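Filed under: Local history / Walks and wanders / Open data

Tilberg Painted Wall Signs, version 2

README and data card. Last updated Sep 17, 2026.

What you've got

If you have ever walked up Anholm Road with your head tilted back, trying to make out whether the faded letters over the bookmaker's say BOOTS or ROOTS, then you are very welcome and this is the file for you. It is a plain list of the old painted advertisements, shop names, arrows, prices and general shouting left on the brick walls of Tilberg, with as much as I have been able to find out about each one. There are 403 entries, spread over 18 streets, and I have stood underneath every one of them (some of them in quite unpleasant weather).

The list began as a page of notes for a guided walk in May, when I thought an hour would do for the whole town centre. We got as far as the old dairy. People kept stopping! Somebody would remember an aunt who had worked in the hat shop, and then someone else would say it was never a hat shop, and I went home with more questions than I had set out with. The notes grew into a spreadsheet and the spreadsheet has grown into this.

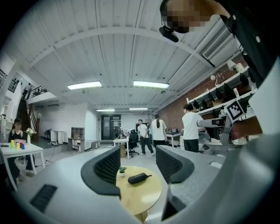
I should say what counts as a sign, as I get asked this more than anything else. It has to be paint, it has to be on an outside wall, and it has to have been put there to sell something, name something or point the way to something. Enamel plates are out, and so are carved stone names, much as I love the one over the savings bank. Painted house numbers are out too. Wartime shelter arrows are in, and I know that not everybody agrees with me there, but they do point the way to something.

The files

signs.csv is the main list, one line for each sign.
streets.csv gives the street names as they are now and as they used to be, which helps enormously with the old directories.
changes.txt tells you what has moved, been corrected or been painted over between the first version and this one.

The main list has 10 columns, and they are these:

sign_id: a number that never gets used again, even if the entry is taken out
street: the present-day name
wall: which way the wall faces, as a compass point
wording: what I can read, with a question mark in brackets after any letter I'm not sure of
best_guess: what I think it said when it was whole
trade: baker, bootmaker, tea, cocoa, undertaker and so on
layers: single or several, for walls that have been painted more than once
legible: good, fair, poor or "only in rain"
source: where the information came from
notes: everything else, at some length I'm afraid

Please do keep "wording" and "best_guess" apart in anything you make from this. The first is what is on the wall and the second is me being hopeful.

About "only in rain"

This is a proper value and I stand by it. Some of the old signs were painted with a good deal of white lead, and when the brick around them gets soaked it darkens and up come the letters, clear as you like, for as long as the wet lasts. The long wall behind the Luvness laundry is the best in town for this. On a dry afternoon you would swear it was bare brick. I have lost count of the messages telling me that the Luvness entries are made up, and my answer is always the same: take an umbrella.

The Valentini wall

A word on the Valentini gable, as it takes up more of the notes column than any other and people do write in. Valentini sold ices from the corner shop at the bottom of Anholm Road, and the gable has been painted over and over with the name, each time a little to one side of the last. The result is a sort of stew. In version 1 I had it down as one sign. I have now split it into separate entries by layer, going by the shape of the letter V, which changes from a plain one to a very grand one with a curl on it. If you have an old picture postcard of that corner I would dearly love to see the back as well as the front, because the postmark is a great help with dating.
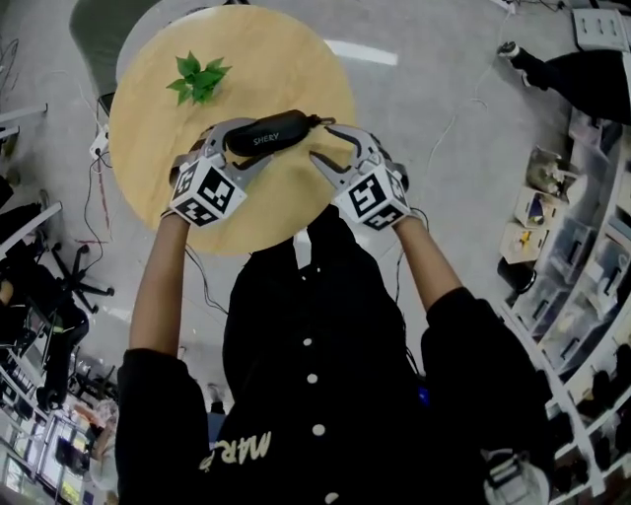
Two hand-held grippers and a black eyeglass case over a round table.

How the list was made

I walked each street in both directions, as you miss half of it otherwise, and then again in the winter when the leaves were off. Wording was written down on the spot and checked at home. Trades and dates come from the old street directories in the library, from rate books where they survive, and from what people told me on the pavement. Anything I was told aloud is marked "spoken" in the source column. Spoken doesn't mean wrong, and once or twice it has beaten the directories handsomely, but you should know which is which.

What isn't right yet

The back lanes are thin. A good many can only be seen from private yards, and I have only gone into yards where I was asked in. If your street looks rather bare in the list, that may be why.

Anything above the second storey has been read through binoculars, and I make more mistakes up there. The letters E and F give me particular trouble.

The dates are loose. I have left them in the notes column and out of a column of their own, after someone kindly made a timeline from version 1 that looked far more certain than I have ever felt about anything.

Some signs will have gone by the time you read this. Walls get rendered, ivy gets going, and a new block can shut off a gable in a fortnight. When I hear that one has been lost I leave the entry in and put "gone" at the start of the notes. I don't like to take them out.

One entry, on the side of the old chandler's, is disputed by two families with the same surname. I have put down both stories and would be grateful not to be telephoned about it any more.

Using it

You may copy the list, print it, map it, put it in a parish newsletter or turn it into a walk of your own. Please say that it came from the Tilberg Painted Wall Signs list and mention which version you used. If you find a mistake and mend it, do send the mended line back so that everyone gets the benefit.

If you are leading a walk, please keep your party off the steps of the flats in Anholm Road, where people are trying to get in with their shopping. The far pavement gives a better view anyway, and there's a low wall for anyone who needs a sit down.

Sending in a sign

Send me the street, the direction the wall faces and whatever you can read, even if it is only a couple of letters. Don't fill in the missing ones, however tempting. Tell me if it was raining. Entries are added in batches and I'm slow in the summer when the walks are on, so please don't think you have been forgotten if your sign doesn't turn up straight away.

Still wanted: anything at all from the lane behind the old tannery, and the missing end of the word that starts MARMAL on the station approach.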